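Jan 29, 2018
Notebook, glaze bench, Rurnstead

Right, the ash glaze again. I opened the small kiln first thing and had a good long look before anyone else got in, and I'm still of two minds. The test tiles from the top shelf have gone a lovely soft green (a bit like pond water, but the nice sort of pond!) and the ones from the bottom shelf are the same dull brown as last time. Same bucket, same dip, same afternoon. So it's heat or it's where they sit near the door, and my money is on the door.

I sieved the batch twice this time. Started with 500 grams of the washed ash and lost 67 of it as grit, which seems an awful lot when you've already spent a morning rinsing the stuff. Benito says the Primcombe ash has always been gritty and I should try the bag Trudy brought over, the apple wood one. I will, but not until I've got this lot sorted or I shan't know what changed what.

Mixed it on the thick side, like double cream. Left it overnight with a wet cloth over the bucket and it had settled hard as a brick by morning, so in went a pinch of Epsom salts in warm water and that loosened it up no end. Note to self: do that on the first day and save your wrists.

The handles are a separate moan. Kobe's mugs for the Fornora order are drying far too quickly on the shelf by the radiator and two have cracked right where the handle joins. We've moved the rest down to the cool end and put a plastic sheet over them. I think he's also putting the handles on when the body is too firm, and I said so, and he said the clay was too soft the day before, so we've agreed to meet in the middle and try after lunch instead of next morning.

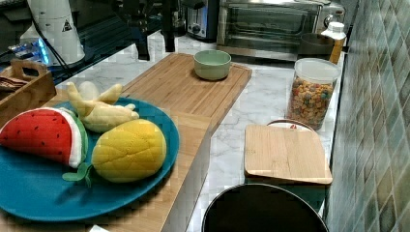
Tried that with four of my own bowls, the ones with the little lugs, scoring well and using vinegar slip in place of water. All fine so far under the plastic. I'll peep tomorrow and I won't lift the sheet before then, however much I want to.

Back to the kiln. I drew out the shelves on the back of the last page and marked where every tile sat. The brown ones are all in the front row at the bottom, apart from one stray at the back left, which spoils my neat idea rather. Tassanee thinks the bottom element is getting tired and she may well be right, it looks saggy on one side. She's going to ring Ruddock and ask what they'd charge for a new one. Meanwhile I've put a cone on each shelf, front and back, so next time we can see what the heat is doing in there and stop arguing about it.

Slowed the warm-up as well. It'll creep up to 700 and sit there a while before I let it climb, partly for Kobe's thick bases and partly as I've never trusted the old programme, which Ingegerd set up for much thinner pots than ours.

Still to do: wash the kiln shelves (the drips from the runny batch have stuck like toffee), label the apple wood ash properly, find the good sieve. Somebody has had the good sieve. Trudy, if you're reading this, have a look in your car.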